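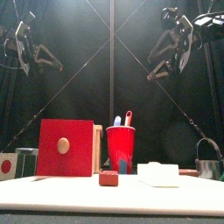
Frida Østergaard would have preferred that the Bagheri Collection not be called an archive at all, she remarked early in our conversation, because the word leads people to expect paper. The collection holds 1,871 recorded interviews with former employees of the Bagheri carpet mill, their families, and residents of the streets that once surrounded it. Most were made on cassette. Paper makes up a small part of the holdings, and much of it consists of the interviewers' own notes.

The Wastis Foundation opened the collection to public listening on 7/29/21, after a long period in which the tapes could be heard only by appointment and only by researchers with a letter of support. Østergaard has directed the collection since before that change and was among those who argued for it. "The people who gave these interviews were told that their grandchildren would be able to hear them," she said. "We had made it easier for a doctoral student from another state to hear them than for the grandchildren."

Public access raised questions of consent that the foundation had not previously needed to settle. The early release forms were a single paragraph long and said nothing about use outside the reading room. Staff wrote to every speaker or next of kin for whom an address could be found. Of those who replied, 12 asked for a recording to be closed entirely, and a larger number asked for a name or a passage to be withheld. All of these requests were granted.

"We did not ask for reasons," Østergaard said. "Some families told us anyway. One woman did not want it known that her father had crossed a picket line. Another wanted the singing taken out - her mother had a poor voice and had been embarrassed by it. Both requests were treated the same way."

The mill closed in stages, and the interviews reflect this. Speakers from the dye house, which shut first, tend to describe the closing as a dispute with management. Those from the finishing rooms, where work continued for several more years, speak more often of transfers, short weeks, and waiting. Østergaard cautions visitors against treating either group as the typical account. She also notes that the night shift is poorly represented. The original interviewers worked during the day and, in her words, "met the people who were awake."

Efforts to correct this began with a second round of recording under the title Litel, a name taken from the lane that ran behind the boiler house. Interviews are held in the evening, at the speaker's home if requested, and may be given in any language. The foundation pays for an interpreter where one is needed. Recordings made in this round are kept in the original language, with an English summary attached, and full translations are prepared as funds permit.

Asked how a listener with no connection to the mill should begin, Østergaard recommended starting with the street interviews. They are shorter, and they assume less knowledge of the machinery. She mentioned in particular a recording of a grocer who extended credit during the long strike and could still recite, decades later, what each household had bought. "He had no need of the ledger," she said. "He brought it to the interview and never opened it."

Cataloging remains the chief difficulty. The first index was organized by the speaker's job title, so that a visitor looking for material on childcare or housing had little to go on. A subject index has now been completed for 500 recordings. Østergaard declined to give a date for the remainder. The work requires someone to listen to each tape from beginning to end, and she does not believe it should be hurried. "An interviewer asks about looms and the woman talks about her sister's wedding for ten minutes," she said. "The old index says looms."

The foundation has also reconsidered its practice on transcripts. Earlier versions corrected grammar and removed pauses. New transcripts leave speech as it was spoken, including local words that no longer have an agreed spelling. Where an edited version already exists, both are now offered.

A listening evening will be held in January at Zornura Hall, with 5 recordings played in full and the families of the speakers invited to attend. Admission is free, but seats should be reserved through the reading room. Østergaard will introduce each recording briefly. She has asked that there be no discussion panel afterward. "People will want to talk to the person next to them," she said. "At the last one, we had to ask them to go home."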